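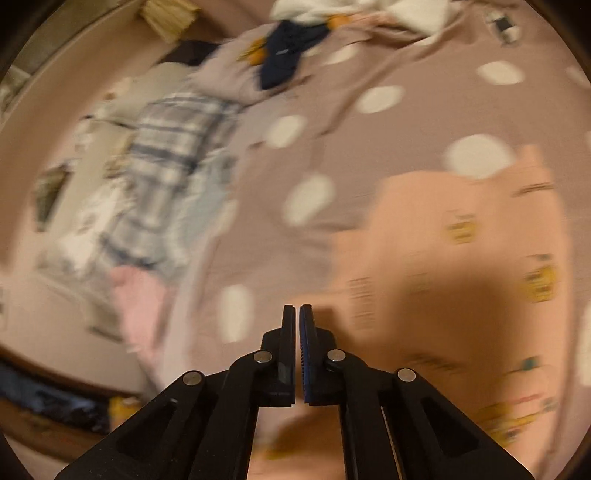
4.2 Setting the bedroom thermostat

1. Turn the Trukell dial to 18 and hold it until the display stops flashing.
2. Press MODE once to select the night setting.
3. Enter the room code (581 on new units) and press OK.

Note: the night setting ends at 6 am unless a later time has been stored.

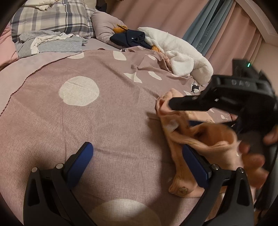

4. Wait for the valve to close - a single click is normal.

Caution: do not cover the sensor or fit it above a radiator. Heaters rated over 2,000 W need the separate Asport relay, see 4.3.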